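Gallery: Finger Pad Failure on the Hand-Held Grippers

Dutport Manipulation Laboratory, Monalness Building
Page maintained by the laboratory safety office

In June the laboratory suspended all recording with its hand-held grippers after a soft finger pad came away from its mounting plate during a tabletop task. The pad dropped onto the work surface and no one was hurt. The operator released the trigger, set the tool down and reported the fault to the shift lead, as the procedure requires. The stop lasted four working days.

This page presents the work area as it is used by the Grereck project, together with notes on the fault and on the measures now in force. It is intended for staff, visiting students and partner groups who use tools of the same pattern. The full report is held by the safety office and may be read there on request.

The fault came to light late in a morning session, at 11:40. The operator had noticed that the tool was closing unevenly and had put this down to the placement of the object. Two further attempts were made before the pad separated. The safety office does not regard this as carelessness. The written instructions in use at the time spoke only of visible damage, and a pad that has begun to lift at its base can look sound from the operator's side. 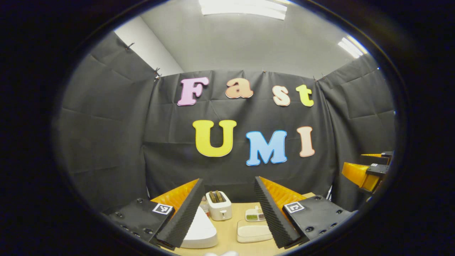 Inspection of the failed tool found that the screws holding the pad had worked loose over a long period of use. The tool had completed 2,279 recorded grasps without a change of pads. The maintenance schedule called for a check every month but set no limit by number of grasps, and during a busy period the tools were being used far more heavily than the schedule had assumed.

All of the laboratory's grippers were then withdrawn and examined on the bench. Eight pads were found to have at least one screw below the required tightness, and these were removed and refitted. Two pads showed early tearing near the base and were discarded. No fault was found in the triggers or in the mounting plates themselves.

The examination also raised a question about the recordings. A pad that shifts under load changes the way an object sits between the fingers, and a recording made in that condition may teach the wrong motion. The project team set aside 865 recordings made with the failed tool and reviewed them individually – a slow task, and one that took longer than the repair. Those with visible movement of the pad have been withdrawn from the training set.

Measures now in force

Each gripper is checked by hand before a session begins. The operator presses each pad firmly from both sides and looks for movement against the plate. Any movement at all takes the tool out of use.

Screws are tightened to the setting given in the Chin maintenance sheet, copies of which are kept at every station. Tools are logged by number of grasps as well as by date.

An operator who notices uneven closing must stop at once. A further attempt "to see if it happens again" is no longer permitted – the tool is to be tagged and handed to the shift lead.

Sessions that include food items carry one added rule. If any part of a tool falls onto the work surface, all food on the table is thrown away and the surface is cleaned before work resumes.

Questions about these measures should be directed to the safety office on the ground floor of the Monalness Building. Partner groups that have seen similar loosening on their own tools are asked to send the grasp count at which it was found, along with the type of screw in use.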